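Barros Presentation Box, Small, Black

Sold by Uvo. Ships flat? No. Ships as a box.

Some things deserve a nice box. Other things need one badly, because without it they look like something you found in a coat pocket. The Barros handles both without passing judgment. It is a small black rectangle with straight sides and a calm manner, and it makes a pen refill look like an inheritance.

We have carried the Barros at Uvo for 9 years, which makes it older than our website and a good deal more reliable. In that time we've changed the sticker on the carton and the price. The box has been left alone.

Two ways to buy it

Clear Top. A black base with a clear plastic lid, for when the contents are the handsome part. Anything shiny does well under it. Anything dull stays dull, but now people can see it from across the counter.

Open Tray. The shallow base by itself, no lid, with a white foam insert that has a rectangular recess in it. Shops like this one for the display case. So do people who lose lids, and they may as well save the money up front.

Both are black on the outside. We are asked for navy every year around the holidays and we always say we'll look into it.

The insert

The foam is white and the recess is a plain rectangle. It will not hug the outline of your antique compass. It will hold a compass-sized thing in the middle of the tray and keep it from sliding into a corner, and most customers find that's all they wanted from it. If your item is loose in the recess, fold a strip of tissue and tuck it down one side. If your item is too big for the recess, you want the Gavov, our medium box, and we are glad you measured first. You did measure first.

White foam shows fingerprints, coffee, and pencil. Wipe it with a barely damp cloth and let it air out before you put anything in it. Please don't run it through the dishwasher. We wouldn't bring it up if we hadn't had the phone call.

On the table

Set them out on something pale if you can. A black box on a dark shelf disappears, along with whatever you hoped to sell in it. On an off-white tabletop, the clear lid picks up the light in streaks and the white foam stands out sharply against its black rim.

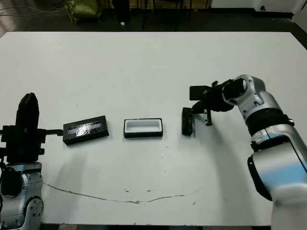

Packing and returns

The Barros comes in packs of 2 or cartons of 30. There is no pack of 10. There was a pack of 10 once, and it was always one short, and we would like to put that behind us.

Lids travel with a thin film on them. Peel it off. We have had returns marked "cloudy" that cleared up completely with a fingernail. Small scuffs on the black sides can be rubbed with a soft dry cloth, and deeper ones can be turned to face the wall.

Unused boxes can come back within 30 days. Used boxes can come back too, but only as a story, and we'd ask you to keep it short.

From a customer

"I bought the open trays for my earring stall and now people ask if the earrings cost more than they used to. They do now."
Bjartur Baldursdóttir

Goes well with

Gavov Medium Box. The same idea with more room in it.
Vovia Tissue, white. Fills gaps and makes a pleasant rustle.
Vovia Ribbon, narrow. For customers who can tie a bow. We also sell it to the rest of us.

Stock note, April 15, 2021: Clear Top is in stock in both pack sizes. Open Tray is in stock by the carton only, with packs of 2 expected back in May. Orders that mix the two will wait for the slower one unless you tick "send separately" at checkout.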